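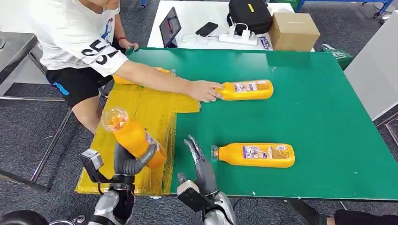 Cendside Opens Up Tonine, Our Kit for Teaching Robots by Remote Control

I've been waiting a long time to write this one! Starting in February, Cendside is offering Tonine to any workshop that wants to show its robot a job instead of programming it line by line. You put on the gloves, you move your own hands, and the robot's hands go along with you (I still grin every time). We record the whole thing, and the recordings are what the robot learns from.

Our first public task is picking up and passing bottles across a table with a person. It sounds like nothing. Then you try it through somebody else's fingers -- robotic ones -- and you find out how much your own hands have been doing without asking you. A bottle on its side wants a different approach from one that's standing, and the person across the table never puts it down in the same spot twice, which is exactly what we want in the recordings.

The bottle set comes with 216 demonstrations. Each one is stored with the head view and the wrist views lined up in time, and you can throw out a bad take with one pedal press.
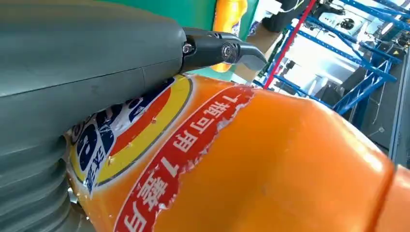 Why we went in so close

The wrist view was the thing our early testers at Kukura kept asking for, and they were right. From up at the head, a hand can hide most of what it's holding. Down at the wrist you get the finger, the bottle and the scuffs on its label, and you can tell whether you're lined up before you commit to closing.

We also rewrote the training guide. A new operator now needs 20 minutes of practice before recording anything we'd keep, and most of that goes into learning to slow down. Rushed demos make for a rushed robot, and I have the dropped bottles to prove it.

Next up is a set of 1000 demonstrations with our partners at Ortner, with boxes and bags added to the mix. When the grip is firm and the label pushes in a little under the gripper, that's a take I'm happy to keep.
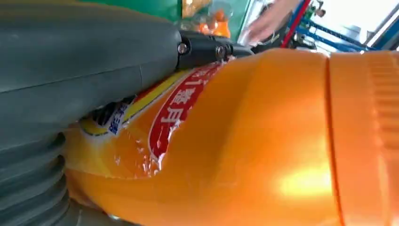 Corina Kofler is less easily pleased, and told me to put her view in too: "A firm grip is only half a demo. I want to see the operator let go cleanly as well, and I want a few clumsy recoveries left in, so the robot has something to copy when its first try goes wrong." Fair enough, and the recoveries are staying in.

Tonine orders are open now through the Cendside sales desk, and demo visits can be booked there too.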